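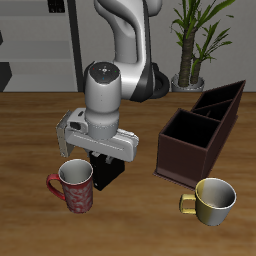

August 6, 2020. Mug-to-caddy cell, sim side. Entry by A. Maruyama.

Picked up from Kanako's note on the gripper drifting after a scene reset. Symptom: the first grasp after a cold load is fine, later ones close off-centre on the red mug and drag it toward the handle side. The yellow and silver mug doesn't show it, or shows it too little to matter. Wider opening, shorter body, so the fingers have more room to be wrong in.

Checked in this order:

- Tool frame offset in the arm config. Matches the drawing Minoru issued. No change.
- Finger block parent link. Correct.
- Joint zero on reset. Wrist joint not returning to zero. It keeps the last commanded value and the controller then treats that as home.

The third one is the fault. The reset routine writes positions but leaves the velocity targets and the controller's own stored setpoint alone. Every reset adds a little. After a long batch the wrist is visibly rotated at home pose if you know what it should look like, and I had been looking at it for a week without noticing.

Fix: clear the setpoint buffer before writing positions, then step the physics nine times with the gripper open before the task clock starts. Fewer steps and the mugs are still settling on the tabletop when the arm begins its descent. Masanobu wants the settle count in the config file instead of in the script. Agreed, moved it.

Batch after fix: 347 resets, no wrist offset at home on any of them. Log is in the Mornow folder under run 2299. The run before it is the bad one, please keep it, I want the comparison for the write-up.

**Collision meshes**

While I was in there, re-did the caddy. The old mesh was a single convex hull, so as far as the physics was concerned the compartments were filled in and anything placed in them sat on an invisible lid. Kanako's workaround was to drop from higher up and hope. Replaced with separate boxes for walls, partitions and floor. The base plate is its own box and sticks out slightly past the front, same as the visual model. The low approach to the yellow mug needs to clear that edge. I raised the waypoint and left the old value commented out beside it.

The two narrow compartments are still a problem for the red mug with its handle turned across the opening. Not fixed. The planner needs to pick a handle orientation before the lift, and at present it doesn't look at the handle at all.

Plant and shelves: visual only, collision off. Mio asked whether the arm can pass through the leaves. It can. Leave it, the planned paths don't go back that far and the leaf mesh is expensive.

**Finger pads**

Friction was set per material in one file and overridden per link in another. The override wins. Deleted the override, so the pads now read from the material table only. Anyone tuning grip, change it there. The Emier branch has its own copy of the table and I haven't touched that one.

Grip force unchanged.

**Routine, until further notice**

1. Cold load at the start of each session. Don't resume from a saved state made before today, the stale setpoint is baked into it.
2. Run the home pose check script before any batch. It prints the wrist angle and stops if it's out of tolerance.
3. Keep the render window closed during batches. It slows the step rate and the timing logs become useless.
4. If you edit a mesh, bump the asset version, or the cache will serve the old one.

**Open**

- Handle orientation in the planner (Minoru).
- Merge reset fix into the Emier branch (Masanobu, after he's back from Kawaguchi).
- Repeat the batch with caddy angle randomized. At the moment it's fixed on the diagonal and I don't trust results from one angle.
- Old saved states: delete in September once the comparison is done.

Added later: home pose check failed once on Mio's machine with the fix in place. Her asset cache was out of date. Cleared it, reran, passed.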